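The Green Sheet Years

Anneli Hyvönen buys her bed linen the way other people buy records. She has a favorite decade (the seventies), a favorite color (green, any green) and a spare closet in her Trornville apartment that will not close anymore. When I visited in November she had the kettle on and a stack of flat sheets waiting on the kitchen chairs, and I was happy before I had my coat off!

She started with one sheet from Pukby, a secondhand store on the edge of town where the bedding comes in tied bundles and you don't get to look inside until you've paid. Her first bundle had seven pieces in it. Six were worn thin in the middle. The last one was a pale green flat sheet with a bit of shine to it, and she still sleeps on it.

"I didn't know I cared about sheets," she says. "Then I made the bed with that one and went and stood in the doorway like an idiot."

What she loves is the way plain cloth changes through the day. A printed sheet is the same at breakfast as it is at night, she says, but a solid green one picks up whatever the window is doing, so she pulls the shades up first thing and leaves the comforter folded at the foot of the bed until lunch. I thought this was a little much. Then I stayed until the afternoon and caught myself checking on the bed every time I walked down the hall.

She is practical about the making of it, too. Her top sheet goes on while it's still warm from the dryer, and she smooths from the center out with the side of her hand, never the palm. Corners get folded, not bunched. She owns an iron and uses it on pillowcases only – a few creases in a sheet are fine by her, and she thinks a bed without any looks like a store display.

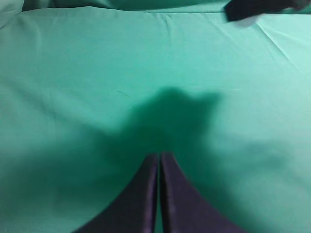
Mint is the hardest shade to match, and she has more or less given up trying. Old mint leans blue in strong light and goes almost teal once something blocks the lamp, so two sheets that looked like twins on the Pukby counter can look like strangers at home. Her answer is to mix them on purpose. Under the palest one she'll put a darker green from Oksanen, the little linen shop by the bus depot, and let a band of it show at the pillow end. It's such a simple trick and I have stolen it already.

Her next hunt is for a green blanket wide enough to hang down both sides of the bed. She has a lead on one in Wirnero, and she's bringing the big bag.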